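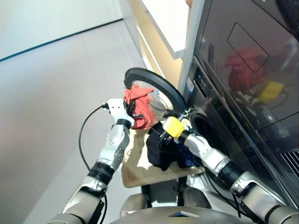

滚筒洗衣机前的双臂作业:左侧夹爪夹着橙红色布料,右侧夹爪位于门圈边缘,两臂之间的托盘上放着深蓝色衣物。

Pivavora 项目组例会纪要
议题:衣物装筒任务分段标注方法及复测结果
时间:5月,上午
地点:Shiferaw 实验楼小会议室,远程接入
参加:策略组、采集组、硬件组、仿真组
记录:策略组

一、上次遗留事项

1. 采集组已把门圈附近的碰撞记录单独导出,放在共享目录下。文件名沿用旧规则,和标注表的编号对不上,策略组要求本次会后改成统一编号。采集组同意。

2. 硬件组反馈夹爪指尖垫片的磨损情况。薄布料对垫片表面的状态比较敏感,垫片磨光以后,袖口和领口容易从指尖滑出。上次会上有人提出加大夹持力,硬件组试过之后不建议采用,原因是夹持力加大后松手变慢,布料会跟着夹爪一起被带出筒口。维持现有夹持力,垫片改为按采集批次更换。

3. 仿真组关于 Usine 布料参数的说明文档还没有写完。现有部分只覆盖单层布料,没有涉及衣物揉成一团的情况。继续列为遗留事项。

4. 洗衣机门的打开角度在各批数据里不一致,上次要求采集组核对。核对结果是早期批次没有记录门的角度,只能从图像里估计。后面讨论数据筛选时再处理。

二、分段标注方法

策略组汇报。

原来的做法是把一次装筒作为一条完整轨迹来训练,从衣物在托盘上开始,到夹爪退出筒口结束。问题在于轨迹里大部分时间是手臂移动,抓取和松手只占很短的时间,模型对这两处学得不好。看失败录像,手臂多数能走到门口,出错集中在布料挂在门圈上,以及夹爪松开后布料粘连带出。

新做法把一条轨迹切成 4 个阶段:抓取、转移、过门圈、释放。每个阶段单独标注起点和终点,训练时由同一个策略网络学习,另加一个阶段预测输出。推理时阶段预测只用于调整动作块的长度,不直接切换控制器。转移阶段用较长的动作块,过门圈和释放阶段用较短的动作块,让策略更频繁地重新观察布料状态。

阶段边界的定义会上讨论较久,记录如下。

抓取的终点定为布料整体离开托盘表面。原先定在夹爪闭合时刻,但夹爪闭合后经常出现只夹住一层、随后滑落的情况,如果这时就算抓取结束,转移阶段里会混进大量空手移动的片段。采集组提出,布料下摆较长时,上端已经抬起,下端还拖在托盘上,标注人员会犹豫。决定以下摆最后一处脱离托盘为准。长裤、床单一类按同样规则处理,不另设例外。

转移的终点定为布料任意部分越过门圈外沿所在的平面。这里用布料的位置,不用夹爪的位置。硬件组问能否用关节角度自动判断,策略组答复不行,衣物长短不同,夹爪在同一位置时布料可能已经进门,也可能还垂在外面。

过门圈的终点定为夹爪指尖进入筒内且布料不再与门圈接触。标注人员看不清接触情况时,标为“不确定”,不要猜。“不确定”的片段照常参与策略训练,但不参与阶段预测的训练。

释放的终点定为夹爪退出门圈平面,且没有布料跟随。如果布料被带出,该次释放记为失败,后续补救动作另起一个抓取阶段,不接着原来的释放阶段往下标。

采集组指出,补救动作里常常是一只手扶着布料,另一只手去推或者拨,严格说没有抓取。讨论后决定补救动作统一标在“过门圈”阶段之内,前提是布料仍然搭在门圈上;只有布料掉回托盘或者掉到地面,才重新标抓取。上一段中布料被夹爪带出的情况也按这条执行,即先看布料停在哪里。纪要以本段为准,标注手册照此修改。

三、双臂分工

当前采集时由操作员自由决定哪只手抓、哪只手扶。策略组统计阶段标注时发现,操作员习惯差别明显。有的操作员一只手送布料,另一只手停在筒口附近等着压布;有的操作员两只手轮流送,不做配合。两种方式都能完成任务,但混在一起训练,策略会出现犹豫,表现为两只手同时靠近筒口,随后又同时退回。

讨论了 2 种方案。

方案甲,采集时规定分工,左臂负责送入,右臂负责在门圈处扶布和压布。优点是数据一致,两臂不容易在筒口相碰。缺点是衣物堆在托盘偏右的位置时,左臂需要跨过去抓,路线变长,前臂还可能遮住头部相机。

方案乙,不规定分工,在输入里加一个标记,说明这一条轨迹用的是哪种配合方式,由策略在推理时按给定标记执行。优点是已有数据不用丢,缺点是标记要人工补,而且推理时给哪个标记需要另外决定。

策略组倾向方案乙,采集组倾向方案甲。采集组的理由是新操作员上手快,培训时只需要讲一种动作。硬件组补充,右臂波纹护套在大角度弯曲时会蹭到前臂外壳,如果采用方案甲,右臂长时间停在门圈旁边,需要检查这个姿态下护套的余量。

决定:已有数据按方案乙补标记,新采集的数据按方案甲执行,两部分数据在训练时都带标记。衣物堆偏右时允许操作员先用右臂把衣物拨到托盘中间,再由左臂抓取,拨的动作计入抓取阶段。

四、复测结果

Kivo 平台上的复测由策略组和采集组共同完成。测试条件如下:

洗衣机门由人打开,机器人不开门。衣物放在机身前方的托盘上,揉成一堆,不做整理。测试用衣物共 17 件,包括上衣、长裤、毛巾和袜子,训练数据中没有出现过这批衣物。每轮由机器人把全部衣物装入筒内,人不介入,时间不限,策略自行停止后清点。

训练数据为 1000 条遥操作轨迹,两组模型使用同一批数据,区别只在是否使用阶段标注和可变动作块长度。

对照模型在记录的这一轮里有 4 件没有进筒,其中有搭在门圈上的,有掉在洗衣机前地面上的,托盘上也有剩余。新模型在同样的摆放顺序下有 2 件没有进筒,都是袜子,都留在托盘边缘。新模型没有出现布料留在门圈上的情况。

策略组说明,这只是一轮对一轮的比较,不能当作成功率来写。录像看下来,改善主要在过门圈阶段。对照模型把布料送到门口后会继续沿原来的动作往里推,布料卡在橡胶圈上也不停;新模型会把手退回一点,换一个角度再送。训练数据里确实有操作员这样做,原来的模型没有学到,策略组认为和动作块太长有关,但目前没有单独验证。

采集组问,能不能只缩短动作块,不做阶段标注。策略组答复,早先试过全程使用短动作块,转移阶段手臂抖动明显,薄布料在途中容易甩脱,整轮时间也变长。那次测试用的是旧夹爪垫片,结果不能和这次直接比较。会上要求补做这一组对照,使用新垫片。

仿真组问袜子为什么抓不起来。策略组看过录像,夹爪到达位置基本正确,但下降高度不够,指尖在布料上方闭合。深色袜子堆在深色衣物旁边时,边界在头部相机图像里很难分辨。腕部相机在下降末段视野被夹爪自身挡住。硬件组认为可以把腕部相机的安装角调低,但走线要跟着改,线缆从夹爪后方绕出,弯曲半径已经不大。先不改硬件,由采集组补一批小件衣物数据再看。

五、光照和反光

采集组提出,洗衣机的黑色面板反光很强,操作员的衣服颜色会映在面板上。已有数据中,操作员穿鲜艳衣服时,阶段预测偶尔把面板上的倒影当成布料,提前进入过门圈阶段。策略组用遮挡面板区域的办法试过,把图像中面板部分涂灰后重新跑阶段预测,误判减少,但没有完全消失,门中间透明部分同样有影响,透过去能看到布料,容易和已经进筒的布料混在一起。

讨论了是否要求操作员统一穿深色衣服。采集组认为可以作为建议,不作为硬性要求,实际使用环境里不可能控制周围人的穿着。策略组同意,数据里保留一定数量的彩色倒影反而有用。仿真组可以在 Usine 里给面板加随机反射贴图,目前的渲染设置支持,工作量不大。

决定:采集不限制衣着;仿真组给面板和门玻璃加随机反射;策略组在评测里增加一项,即站在面板可反射到的位置来回走动,观察阶段预测是否跳变。

六、Usine 仿真对照

仿真组汇报。现有模型直接在 Usine 中运行,转移阶段和实物接近,过门圈阶段差别很大。仿真里门圈是刚体,表面摩擦系数统一,布料碰到以后会直接滑进去,几乎不会卡住。实物门圈是厚橡胶,有褶,布料边角会嵌到褶里。因此仿真中的过门圈成功情况没有参考价值。

策略组问能否只提高摩擦系数。仿真组试过,提高以后布料会整片贴住不动,夹爪后退时又突然弹开,和实物不像。打算把门圈改成带褶的几何模型,仍按刚体处理,先看效果。软体门圈计算太慢,暂不考虑。

会上同意,在门圈模型改好之前,仿真只用于筛查明显的碰撞和动作异常,不用于比较策略好坏。报告和幻灯片里不放仿真装筒结果。

七、数据筛选

早期批次没有门角度记录的数据,处理意见不一致。采集组希望保留,认为人工估计角度够用。策略组担心门开得太小时,左臂从门一侧绕行的动作会被学进去,换到门完全打开的条件下显得多余。

翻看了其中几条录像,门的位置从图像里能够看清,但不同标注人员给出的角度差别较大。最后商定不标角度,只标“全开”和“未全开”。未全开的数据保留,但不进入本次复测的对照训练集。本次已完成的复测是否受影响,由策略组核对训练集清单后说明,如果清单中含有未全开的数据,需要在结果后注明。

另外,托盘高度在中途调整过一次,采集组有记录,但没有写进数据的元信息。要求补写。

八、其他

1. 论文初稿中方法部分按“阶段条件动作块”来写,名称暂定,仿真组觉得太长,没有更好的提法,先用着。

2. 论文里的失败案例图,从对照模型和新模型各选一组,不要只选对照模型的。

3. 夹爪急停之后的恢复流程,采集组反映每个人做法不同,有的先松夹爪,有的先退手臂。布料还在筒里时先退手臂,容易把布料拉紧。硬件组写一页操作说明,贴在 Kivo 旁边。

4. 测试衣物每轮测试后需要抖开重新揉堆,不要直接从筒里整团取出放回托盘。复测期间出现过直接放回的情况,那一轮作废,没有计入上面的结果。

5. 洗衣机在测试期间保持断电,门锁不参与动作。后续如果加入关门任务,需要重新讨论供电和门锁问题,本阶段不安排。

九、待办

策略组:补做全程短动作块的对照,使用新垫片;核对复测训练集清单;在评测中加入反光干扰项;复测增加轮次,之后再谈成功率。

采集组:统一碰撞记录编号;按本次纪要修改标注手册;给已有数据补配合方式标记;补采小件衣物,深色和浅色都要有;补写托盘高度。

硬件组:检查右臂停在门圈旁时的护套余量;按批次更换垫片;写急停恢复说明。

仿真组:修改门圈几何模型;加随机反射;补完 Usine 布料参数文档中揉团部分。

下次例会先过待办,再看补做的对照结果。标注手册改好后先发到群里,各组有意见直接在文档里批注。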